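Cleketti Vorratsbox, durchsichtig, ohne Deckel
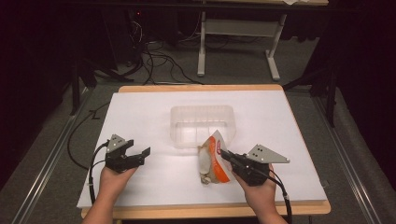 Wie reinige ich die Box?
Mit lauwarmem Wasser und etwas Spülmittel. Bitte keinen Scheuerschwamm nehmen, er macht den Kunststoff matt.

Die Box hat gerippte Wände und ist oben offen. Sie passt gut für kleine Tüten mit Snacks, Tee oder Gewürzen — auch für angebrochene Packungen, wenn man sie vorher mit einer Klammer schließt.

Länge: 29 cm
Breite: 20 cm
Artikelnummer: 3096
Lieferbar ab Januar

Fragen zu größeren Mengen beantwortet Irfan Wattimena, montags am Telefon, Durchwahl 385.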